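Speaker notes - "The bed is a table" - evening talk on keeping a small bedroom in order

Slide 1. Say hello, thank Jana Kohlhase for setting up the chairs and the projector. Ask who made their bed this morning. Wait for the laughing to stop. Then ask who stripped it in the last week and leave that one hanging a bit.

My way in: I used to think of laundry as something that happened at the washer. Then I moved into a place where the washer and the bed were practically neighbors, and I noticed I was doing nearly all the work on the mattress. Sorting, folding, piling up, losing socks. The machine just sat there and hummed.

Slide 2. Strip first, sort second. Once the sheets are off you've got the biggest flat surface in the home and it's at a decent height for your back. Put the basket on the floor right at the side of the bed, so you're dropping things down into it and never carrying an armful across the room. I did the carrying for years (I have the trail of washcloths to prove it).
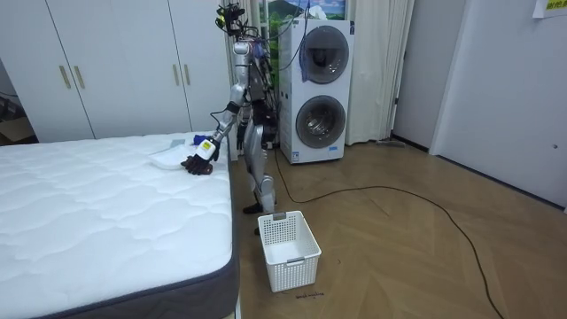

Small things go last. Washcloths, napkins, those little blue and white bits that get caught inside a duvet cover - leave them till the big pieces are out of the way, then do them all in one go. Angus Kereama argued with me over this when I gave the talk in January. He does the small things first and says it warms him up. Fine, Angus! Try both. Mention him by name, he said he'd be here again tonight.

Baskets. Someone always asks. Mine is a Flura, plastic, with holes in the sides, and I like it for clean or dirty. The Meinecke one is prettier but it has a cloth liner that has to be washed too, and I draw the line at laundry for my laundry. If they ask about size, tell them to bring it home and stand it next to the bed before they take the tag off.

Slide 3. The bare mattress. Pause here, people switch off at this point and it's my favorite part.

Quilting is lovely to lie on and it catches everything. Crumbs, hair, glitter, candy wrappers. Every seam is a little ditch. I used to shake my head and put the clean sheet straight over the top, and then wonder why I was itchy. Now I keep a dustpan and brush only for the bed. Write BED on the back of it with a marker, you really don't want the kitchen one up there. 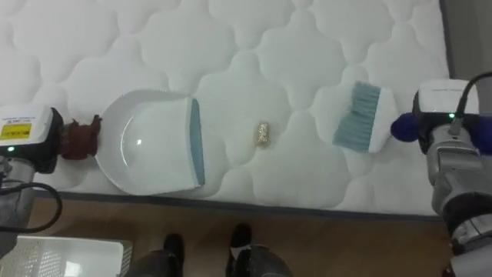
Short strokes, toward the pan, and go along the seams before you go across them. Press the lip of the pan down a little so the mattress gives and the crumbs roll in. A soft rubber edge helps a lot with that. Foil you can just pick up with your fingers, but I sweep it anyway - it's satisfying and I won't pretend otherwise.

Tell the Warel story if there's time. (The hand vacuum, 95 dollars, ate the corner of a pillowcase on its first outing. Do the noise.)

Slide 4. Putting it back together. Mattress protector, bottom sheet, and then stop and fold whatever is clean while the bed is still flat and smooth. Pillows come last or you'll be folding around them.

Questions. Handouts are on the chair by the door, and Jana has the sign-up sheet for the closet evening. Remember to take my marker home.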